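Workshop notebook, September

Back on the Trellow runner. Same hooked rug as last winter, 41 inches long, linen backing. I lost my note on strip width so I measured the finished end again. It is a number 6 cut for the leaves and number 8 for the background.

Pulled out the gray-green border from the left corner up to the second leaf. The loops were packed too tight and the edge had started to curl. Rehooked it skipping every third hole and it lies flatter. Emmanuel Gachanja thinks it still needs a steam press before binding. I agree, but not until the border is all in.

Wool left: 80 strips of the dark green, 2 of the rust. Need to dye more rust before the last flower.

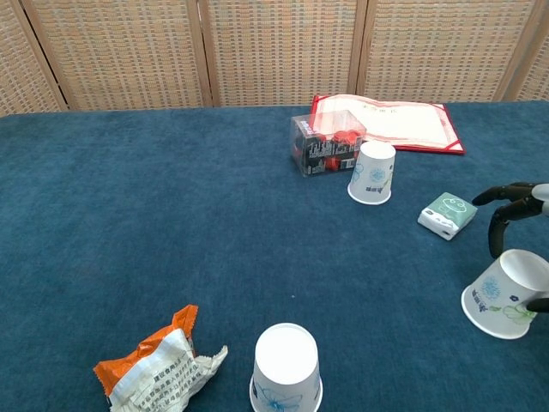 For the rust I'll use the recipe on page 274 of the old dye book, half strength, over the oatmeal wool. Binding tape is still to buy. Start next time at the right corner.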